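Search this site
Search talks, people, topics

Selling abroad without embarrassing yourself: speaker notes
Deming Dong, Thursday session, 2 pm

Open slowly. Let the people with coffee sit down. Thank Eusebio Marulanda for the introduction, however long it was.

1. The greeting
Tell the Skallard story. I flew 14 hours, shook hands with the most expensive suit in the room and spent lunch pitching to the interpreter. Pause. He was very gracious, and a better listener than the buyer.
Point: ask beforehand who'll be there and who speaks first.

2. Yes, maybe and the other yes
"We'll consider it favourably" cost Tsakiris a whole season. They'd printed 300 catalogues in the wrong language by then, with my name on page 2. Ask for hands up: who's taken a polite no for an order? Wait for the honest ones.

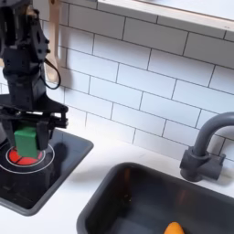

3. Gifts and meals
Keep it short, they'll be hungry. Modest gift, wrapped, no company logo the size of a dinner plate. Check the host's rules on gifts before you pack it. Eat what you can, praise the cook, leave the contract in your bag till someone else mentions it.

4. Questions
Allow 20 minutes. If anyone asks about Kamance, say the matter is with the lawyers and take the next hand. Liteo people usually sit up the back, so repeat the question.

Contact | Copyright Deming Dong | Back to top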